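Feb 28, 2025
Selbridge room, bench notebook
Entry: thin wire, small items, table position

Carried over from November: the light tan table is still the one in use. The Flaltolell table stays in storage until the top is re-sealed. No changes to the floor layout other than those noted below.

Wire first. Stock is the thin black from the Alemayehu spool, 410 mm lengths, ends left unstripped. Two lengths set aside for handling, the rest back in the drawer. A piece this thin takes a set from the spool and will not hang straight under its own weight. Pulling it over a rounded edge helps a little. Pulling it over a sharp one curls it the other way, so don't.

Handover is done clear of the table, against the plain wall, where black wire is easy to pick out. On the light wall the free end reads well except where shadow falls on it. Shadow is on the right side at the time of writing. Options are to shift everything left or to move the lamp. Lamp is easier.

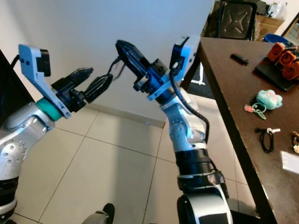
Thin black wire dangling between the grippers, white wall and baseboard behind.

Note for whoever does this next – hold the wire near the end, leave a short tail, and keep the free part off the floor. Kinked pieces go in the scrap tin and not back in the drawer. Three were found in the drawer this morning.

Table. Small items are kept on the tan top for now: the teal-green soft piece, the orange one, the black ones. The dark edge of the top shows every scuff and needs a wipe with the mild cleaner, not the solvent. Solvent lifted the finish on the Plevville bench last year and it never came back.

Glare is the open question. The window side is bright and the tan surface goes pale toward it, which makes light-colored items hard to judge. Dark items are fine anywhere on the top. Turning the table a quarter turn would put the long side along the wall, at the cost of the walkway to the door. Not done yet. Would like a second opinion before moving anything.
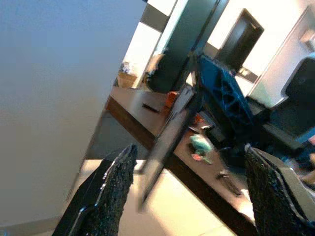
Thanakorn Saithong would leave the table where it is and hang a blind: the walkway is too narrow already, and a quarter turn only moves the glare to the other end of the top. He also wants the soft piece kept in a lidded box overnight, as it picks up lint and sheds it on everything else.

Agreed on the box. Blind to be priced, matte, no pattern. Jirayu Bunnag has the window measurements from the last fitting, will ask.

To do: lamp, wipe table edge, empty scrap tin, label the two cut lengths.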